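Notes on the long white table, kept in the same folder as everything else so they get lost together.

# bench-surfaces

A small Markdown-and-CSV record of the tabletops in the Skeloleck workshop: what state they're in, what has been put on them, and what came off again. It started as a cleaning list. Then Rangi McKinnon added a column called `verdict`, and now it is a data card.

## What's in here

- `surfaces.csv`: one row per tabletop, 6 in total
- `marks.csv`: one row per stain, scratch or thing we have agreed to call "patina"
- `cleaners.md`: what we wiped with, and regrets
- `photos/`: pictures, named by whoever took them, in whatever style seized them

The `marks.csv` file is by far the largest. Draw your own conclusions about us.

## The finish

The tops are pale and matte. Everyone who orders a pale matte bench believes they'll be the kind of person who keeps it that way. Catch one at a low angle with light coming across it and the finish goes glittery, with a fine bright grain you'd never notice standing up. It also shows up every speck, so inspect from down there if you want the truth and from standing height if you want lunch.

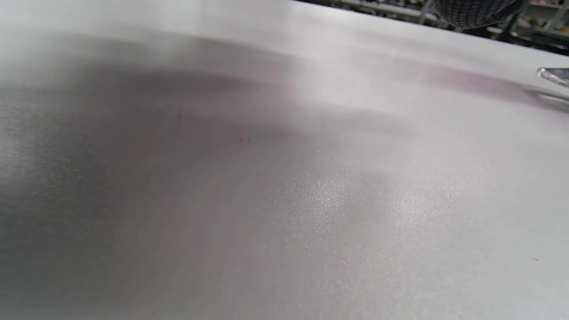 The `condition` column runs from 1 (as delivered) to 7 (use for painting only). Please score before wiping, then again after, in `condition_after`. Scores entered from memory the next morning get flagged, as they are reliably more generous than the bench deserves.

A mark only gets its own row if it survives a dry cloth. If it moves, it was dirt, and dirt has no row. If it survives a damp cloth too, set `stubborn` to `yes` and walk away. Two of our worst scratches began life as removable marks that met a determined person.

## Cleaners

| name | use on | notes |
|---|---|---|
| plain water | everything | underrated |
| Weder | ink, tape glue | leaves a film, so rinse |
| Mangundap | grease | smells like a dentist's car |
| Pullura | floor only | see `marks.csv`, most of it |

Don't mix them. Don't bring in a fifth one because your aunt swears by it.

## Lighting

Shadows are the main source of bad data. A soft gray one can hide a stain or pass for one, and an early version of `marks.csv` held 6 rows that went away when somebody stepped to the side.

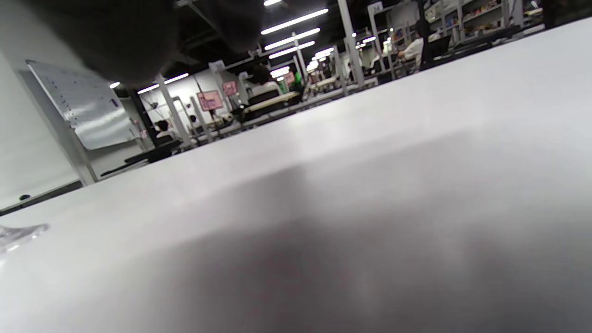 Record where you stood, using the `view_from` column. "Whiteboard end" is a perfectly good answer, and so is "far side." With this many fluorescent tubes on the ceiling, you'd expect the table to be evenly lit, yet one stretch of the white top is bright and another sits under a wide soft shadow. Move your own arm out of the light first. Small clear plastic things are the other hazard: they all but vanish on a white top, so run a hand over it before you start wiping or you'll be chasing one across the floor.

## Known problems

- `verdict` is free text and reads like it. "Fine," "fine?" and "FINE" are three separate values.
- Early rows don't separate scratches from pencil lines. We think most were pencil. We have been wrong before.
- The January rows were entered by two people with different ideas of which end of the bench is left.
- No underside data. Somebody looked once and asked that we not continue.

## Adding rows

Edit the CSV, keep the header, and don't sort it by date, however tidy you're feeling. Corrections go in as new rows with the old row number in `replaces`. Questions to Rangi, preferably not while Rangi is holding a cloth.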